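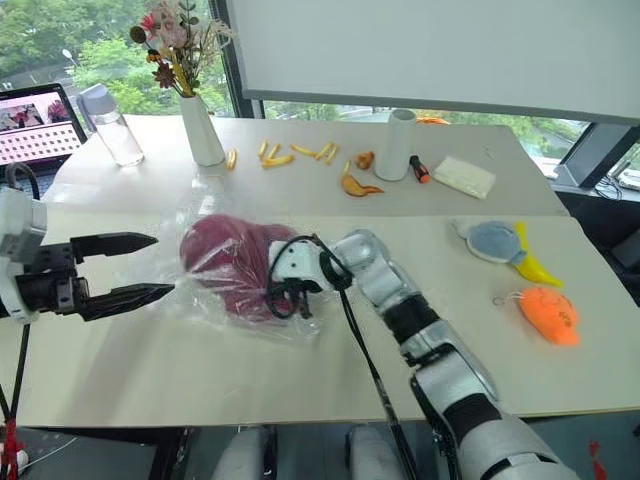

3.2 Bagged soft items

I built the Drulwood rig over one long December in our shared workshop, and thin plastic bags have given me more grief than anything else I've put on the table. Figure 1 has the two arms at a bag with a soft maroon item inside, the left gripper still open and clear of it. I left the usual clutter at the back of the table (toy fries, a cup, a vase of flowers) - my controller has to cope with a busy bench, and mine is never tidy anyway!

Each trial gets 20 seconds and 2 tries at a grip. I logged nearly 4,000 trials this way, and I threw out 19 where the power supply tripped. Shiny film still fools my depth estimate, so I bring the fingers in slowly and stop on motor current - crude, but it's cheap and I already had the sensors.

Figure 1. Drulwood rig with a bagged fabric item, left gripper open.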